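Hanneke Kramer runs suture collection for Plunutine, a project that gathers demonstrations for a learning system. An operator drives two instruments from a console, and every stitch is logged as one episode. The set now holds 3,180.

"A clean throw teaches very little by itself," Kramer says. "We want the regrasps too — anything the policy will have to recover from."

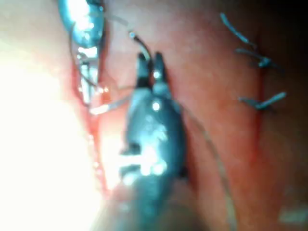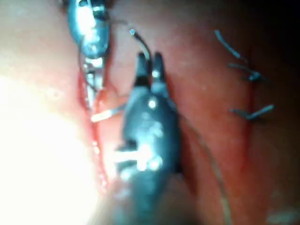 Each operator records 60 episodes before review. Kramer keeps the failed ones under a separate label and discards only those with a gap in the joint data. Thread is the hard part, she says. "It's thin, it moves, and half the time it's behind the tool." The next training run is set for August.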